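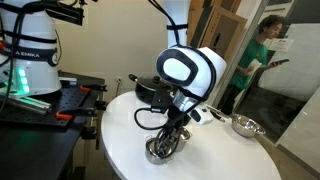
Issue 2, page 2

KULLERO KITCHENWARE LIBRARY
Progress report to the Baldursdóttir Fund
Second reporting period, ending October

Purpose of this report

This report is submitted to the Baldursdóttir Fund under the terms of the grant made to Kullero for the establishment of a kitchenware lending library in Kokness. It covers the sorting and recording of donated goods, the fitting out of the workroom, the preparation of items for loan, and expenditure against the approved budget lines. Matters on which the Fund's agreement is requested are listed near the end.

The first report dealt mainly with the lease and with the collection of goods from households and closed catering premises. Those subjects are not repeated except where the position has changed.

Position at the end of the period

The library holds 568 recorded items. Of these, 119 are on hold and may not be issued until a question about the item has been settled. The remainder have been entered in the Priltora catalog, given a shelf mark, and cleared for loan. The grant agreement called for recording to be complete by the end of this period, and that condition has been met.

The loan desk has not opened. It was planned to open in September and has been moved to November. The delay arose from the matching of lids, described below, and from the late delivery of shelving. Kullero informed the Fund's office of the change when it was made.

The collection

Donated goods fall mostly into cooking pots, mixing bowls, baking tins, small utensils, and serving pieces. Stainless steel makes up the largest share. Enamel and cast iron were also received, though in smaller quantities than expected, and the section of shelving set aside for cast iron has been reassigned to baking tins.

Cooking pots are recorded together with their lids. A pot with a glass lid is entered under a separate heading from a pot with a metal lid, as borrowers who replied to the spring questionnaire asked to be able to search for one or the other. Mixing bowls are recorded by capacity and by finish. Small metal cups are entered under preparation ware and will be lent in sets wherever a set can be made up.

Whisk beaters presented some difficulty. Many came to the library without the appliance to which they belong, and a beater has little use to a borrower unless the fitting is known. Beaters are now kept upright in small steel cups while awaiting identification, so that pairs stay together. Pairs that cannot be identified by the end of the next period will be offered to the metalwork class at the Kokness adult school.

The workroom

Sorting and recording are carried out in the workroom on the ground floor. The central piece of furniture for recording is a round white table. It was chosen over the rectangular bench in the original plan after a short trial of both. Staff can reach the goods from more than one side, and the white surface makes marks, dents, and scale on steel easier to notice.

The walls were left in their existing beige. The budget included an amount for repainting, and Kullero proposes to apply it elsewhere (see Requests to the Fund). The electrical outlets are mounted low on the wall and were tested during the period. Flattened cardboard boxes are kept upright against the wall for reuse when goods are moved to the store. The fire inspection accepted this arrangement on the condition that the boxes are kept away from the door.

Shelving in the adjoining store is complete apart from the top tier on the north side. The brackets supplied for that tier were the wrong depth and have been returned. The supplier has agreed to exchange them without charge.

Lids

The work on lids took more staff time than any other part of the project in this period. Donors frequently packed lids apart from pots, and several boxes held lids alone. Every loose lid had to be measured across the rim and then tried against pots of the same nominal size.
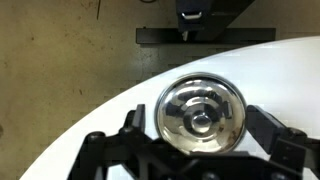 Page last updated: October

Polished lids with raised rings were the slowest to place. The rings vary in number and height from one maker to another, and a lid that appears to suit a pot may still sit unevenly on it. Lids of this kind are now sorted first by outer diameter, then by the depth of the inner lip, and only afterward by finish. The order was reversed in the early weeks, when finish was taken as the first guide, and a good deal of that work had to be repeated.

High polish also makes inspection harder. Reflections from the room can hide a shallow dent or can be mistaken for one. The recording instructions have been amended to require that each polished piece be turned and checked by touch as well as by eye, with attention to the rim and to the knob fixing. A loose knob is a reason to place an item on hold.

At the end of the period, lids without a pot and pots without a lid together accounted for most of the items on hold. The rest are awaiting a new handle, a replacement screw, or a decision on whether the item is suitable for use with food. Kullero expects the number on hold to fall in the coming period but does not expect it to reach zero. Some pots will be lent without a lid and will be described that way in the catalog.

Preparation for loan

Each item passes through the same steps before it is cleared. It is washed, dried, inspected, measured, and recorded. A shelf mark is then written on a removable tag. Adhesive labels were tried at first and abandoned after the residue proved difficult to remove from brushed steel.

Wire handles are checked at both ends. Where a handle swings, it must swing freely without coming out of its bracket, and it must not rest against the lid when lowered. Small pots with thin wire handles are stored singly. They are not nested, in view of the damage found on pieces that had been stacked by their donors.

Lidded containers are opened and checked for odor, particularly those of the tall cylindrical type commonly used for tea, coffee, and dry goods. A container that holds an odor after two washings is placed on hold and left open on the store shelf for later inspection.
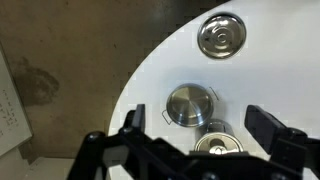
Small pot, container, and lid on the round table. Workroom, Kokness.

Pieces of similar finish are brought to the table together. The practice was adopted in the second half of the period and has improved the consistency of catalog entries, especially in the use of the words "brushed" and "polished," which had been applied loosely by different members of staff. The Priltora catalog now carries a short definition of each term beside the entry field.

The workroom floor

The grant conditions require Kullero to report on the state of the premises. The concrete floor of the workroom has dark staining in places, including one large patch near the table. The landlord's surveyor examined the floor before the lease was signed and recorded the staining as old and on the surface. Kullero has asked for this finding to be confirmed in writing so that it may be attached to the lease file. A reply has not yet been received.

No goods are stored directly on the floor. Boxes awaiting sorting are placed on low racks in the store, and the racks are cleaned underneath once a month.

Catalog

The Priltora catalog was set up in the first period with a small number of trial entries and is now in daily use. It can be searched by type of item, size, material, and lid. Photographs will be added at the time of first loan. Entering them in advance was considered and set aside on grounds of staff time.

Two faults were reported to the supplier. The first caused diameters entered in inches to appear with the decimal point missing. The second prevented an item from being moved from "on hold" to "cleared" if its shelf mark had been changed in the meantime. The first fault has been corrected. The second remains open, and a paper list is kept in the meantime.

Expenditure

Spending remained within the approved total. The shelving line is fully committed. The line for cleaning materials is overspent by a small margin, chiefly on descaling products, and the difference has been met from the line for sundries. The line for catalog fees is on target. The line for repainting has not been drawn upon.

A full statement of accounts will follow under separate cover in the form required by the Fund.

Requests to the Fund

Kullero asks the Fund to agree to the following changes:

The amount set aside for repainting the workroom to be transferred to replacement parts, namely lid knobs, screws, and handles.

The opening of the loan desk to be recorded as November in the schedule attached to the grant agreement.

Items that cannot be repaired or matched to be passed to the Kokness adult school, with a list supplied to the Fund in each report.

Work planned for the next period

The top tier of shelving will be installed on receipt of the correct brackets. Items on hold will be reviewed in shelf order, beginning with pots that lack a lid. The terms of loan, including the deposit and the charge for late return, will be put to the Kullero board for approval before the loan desk opens. A printed guide to the collection will be placed at the desk and at the Kokness town library.

The loan desk will open on weekday afternoons, from 2 p.m., for returns and new loans. Evening opening will be considered once the first month's figures are available, and the outcome will be included in the next report.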